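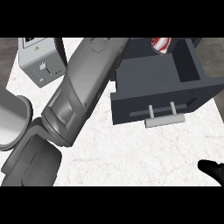

25.10.2023 — Der Teppich ist wieder da

Liebes Tagebuch, ich sitze in Strümpfen im Wohnzimmer, die Füße auf dem Teppich, und der Tee ist mir schon wieder kalt geworden, weil ich dauernd nach unten gucken muss. Er ist wieder da! Seit heute Vormittag liegt er an seinem alten Platz zwischen Sofa und Ofen, und ich kann mich gar nicht beruhigen, wie rot er ist. Ich hatte ihn als braun in Erinnerung. Braun mit einem Stich ins Rötliche, so hätte ich ihn jedem beschrieben, der mich gefragt hätte, und jetzt liegt da ein richtiges Kirschrot mit dunkelblauen Ranken, und am Rand läuft ein schmales helles Band entlang, das ich in all den Jahren für Grau gehalten habe und das in Wahrheit fast weiß ist.

Aber der Reihe nach, ich will das diesmal ordentlich aufschreiben, damit ich später nachlesen kann, wie es war. Angefangen hat es ja im September mit dem verschütteten Holundersaft. Ich habe damals nur kurz davon geschrieben, glaube ich, wahrscheinlich aus Scham. Die Karaffe stand auf dem Hocker, der Hund kam herein und freute sich, und mehr muss man dazu nicht sagen. Ich bin mit Küchenkrepp und lauwarmem Wasser auf die Knie gegangen und habe getupft, getupft und nochmals getupft, wie Mutter es immer gepredigt hat: nie reiben, immer von außen nach innen. Das Schlimmste ging auch heraus. Was blieb, war ein Fleck in der Form eines Stiefels, lilagrau, genau dort, wo das Nachmittagslicht hinfällt.

Dann habe ich eine Dummheit gemacht. In der Drogerie stand Terkia im Angebot, dieser Schaum in der grünen Dose, und auf der Rückseite war ein so freundlicher Text, dass ich gar nicht anders konnte. Ich habe gesprüht, gewartet, gebürstet, gesaugt. Danach war der Stiefel blasser, das muss ich zugeben, dafür hatte er einen Hof bekommen, einen hellen Kranz ringsherum, und da begriff ich langsam, dass nicht der Fleck das Problem war. Der Kranz war einfach die einzige saubere Stelle auf dem ganzen Teppich. Ich habe mich hingesetzt und erst einmal gelacht und dann ein bisschen geschämt. Ich sauge doch! Ich sauge gern und oft, ich klopfe ihn im Winter sogar im Schnee aus, wenn einmal welcher liegt, mit der Oberseite nach unten, so wie wir das zu Hause gemacht haben. Und trotzdem saß da offenbar der Staub von Jahrzehnten drin.

Wochenlang habe ich dann einen Läufer über die Stelle gelegt und so getan, als gehöre das so. Wie ich eben bin. Erst als meine Schwester zu Besuch kam und den Läufer wortlos mit der Fußspitze anhob, habe ich am nächsten Morgen bei der Wäscherei Wegener angerufen, draußen in Pleklow. Eine Wäscherei für Teppiche, mit richtiger Waschhalle, und eine sehr geduldige Dame am Telefon, die sich die ganze Holundergeschichte anhörte, samt Hund. Sie wollte wissen, ob es Wolle sei, ob geknüpft oder gewebt, ob die Farben hielten. Woher sollte ich das wissen? Sie erklärte mir, ich solle ein weißes Taschentuch feucht machen, es auf eine rote Stelle drücken und nachsehen. Ich habe also mit dem Hörer am Ohr auf dem Boden gekniet und gedrückt. Das Tuch wurde grau. Rot wurde es nicht, und das sei, sagte sie, eine gute Nachricht.

Abholen kostet extra, und weil ich manchmal geizig bin, habe ich ihn selbst hingefahren. Das heißt, ich habe ihn zusammengerollt, mit Paketschnur verschnürt, und dann stand ich da. So ein Teppich wiegt ja, als hätte man jemanden darin eingewickelt. Der junge Mann von oben hat mir geholfen, ihn die Treppe hinunterzutragen, und er hat sich nicht einmal beschwert, als wir im Treppenhaus an der Kurve stecken blieben und er eine ganze Weile mit dem Kinn auf der Rolle dastand. Ich muss ihm noch Marmelade bringen. Bitte nicht vergessen!! Quitte mag er, glaube ich, oder war das der Vormieter?

Die Fahrt nach Pleklow war schön, das wollte ich auch noch festhalten. Über Belano war die Straße gesperrt, also musste ich den Weg an den Teichen entlang nehmen, und da hing der Nebel so tief über dem Wasser, dass man die Reiher nur bis zum Hals sah. Ich bin langsam gefahren, mit der Rolle quer durchs Auto und dem Ende auf dem Beifahrersitz, und habe mir eingebildet, er schaue aus dem Fenster.

Bei Wegener durfte ich einen Blick in die Halle werfen. Der Meister, ein leiser Mann mit riesigen Gummistiefeln, hat mir alles gezeigt und dabei mehr geredet, als er wohl selbst vorhatte. Über 1.000 Teppiche waschen sie dort im Jahr, und er behauptet, er erkenne am Geruch, ob in einem Haus mit Kohle geheizt wurde. Bei meinem hat er geschnuppert und genickt. Zuerst werden sie geklopft, mit der Maschine, von der Rückseite her, und was dabei herausrieselt, fegt er zusammen und zeigt es den Leuten, wenn sie es sehen wollen. Ich wollte. Es war ein feiner, heller Sand, und ich habe sofort an die Ostsee gedacht, an die Sommer, als wir Kinder barfuß hereinliefen, obwohl wir es nicht durften. Ob das überhaupt sein kann? Ich habe nicht gefragt. Ich wollte gern, dass es so ist.

Danach kommen sie ins Wasser, kalt, mit einer milden Seife, und von der Seife wird viel weniger genommen, als ich gedacht hätte. Bei meiner Terkia-Dose hat er nur die Augenbrauen gehoben. Der Schaum bleibe in der Wolle sitzen, sagte er, wenn man ihn nicht richtig ausspüle, und dann klebe jeder neue Schmutz erst recht fest. Ausspülen könne man ihn auf dem Wohnzimmerboden aber nicht, es sei denn, man möge nasse Dielen. Ich habe sehr interessiert auf meine Schuhe gesehen. Zwei Mottenstellen hat er auch noch gefunden, ganz unten an der Ecke, die immer unter dem Sofa liegt. Die hat seine Frau gleich nachgeknüpft, und ich habe heute mit der Lupe gesucht und finde nur noch die eine.

Es hat dann zwei Wochen gedauert, länger als abgemacht, weil das Trocknen bei dem feuchten Wetter nicht voranging. In der Zeit habe ich gemerkt, wie sehr ein Zimmer hallt ohne Teppich. Jeder Löffel, den ich abgelegt habe, klang wie im Bahnhof. Der Hund hat sich Abend für Abend an die leere Stelle gestellt und mich angesehen, und weil ich nun schon einmal dabei war, habe ich die Dielen gleich mit Seifenlauge gewischt, dreckig genug waren sie, und am Tag darauf geölt. Das Zimmer roch herrlich, nach Orangenschale und Schreinerei, und ich bin auf Zehenspitzen am Rand entlang zum Fenster gegangen, um die Blumen zu gießen.

Heute Vormittag haben sie ihn also gebracht, diesmal habe ich die Lieferung bezahlt, man lernt ja dazu. Ausgerollt, zurechtgezogen, die Fransen mit der Hand glattgestrichen, und der Mann hat noch gesagt, ich solle ihn in den ersten Tagen nicht saugen und ihn ab und zu drehen, damit die Sonne überall gleich hinkommt. Und dann war ich mit ihm allein und habe mich hingelegt. Mitten drauf, in der guten Hose. Er riecht nach fast nichts, ein wenig nach Schaf vielleicht. Von der Kohle ist nichts mehr da, und das hat mir für einen Augenblick leidgetan — ich habe die Nase noch einmal in die Ecke gesteckt, um sicherzugehen.

Der Stiefel ist übrigens nicht ganz weg. Wenn man weiß, wo er war, und sich schräg dazustellt, sieht man ihn noch wie einen Schatten. Der Meister hatte mich gewarnt, Holunder sei ein zäher Bursche. Mich stört er überhaupt nicht.

Die Rechnung liegt in der Schublade, ich schaue sie morgen noch einmal in Ruhe an. Alle fünf Jahre solle man das machen lassen, steht unten drauf. Na, wir werden sehen. Den Saft gibt es ab jetzt jedenfalls nur noch in der Küche, und die Karaffe habe ich ganz nach oben gestellt, neben die Suppenterrine. Jetzt mache ich mir frischen Tee, der Hund muss noch einmal hinaus, und vorher suche ich das alte Handtuch für seine Pfoten.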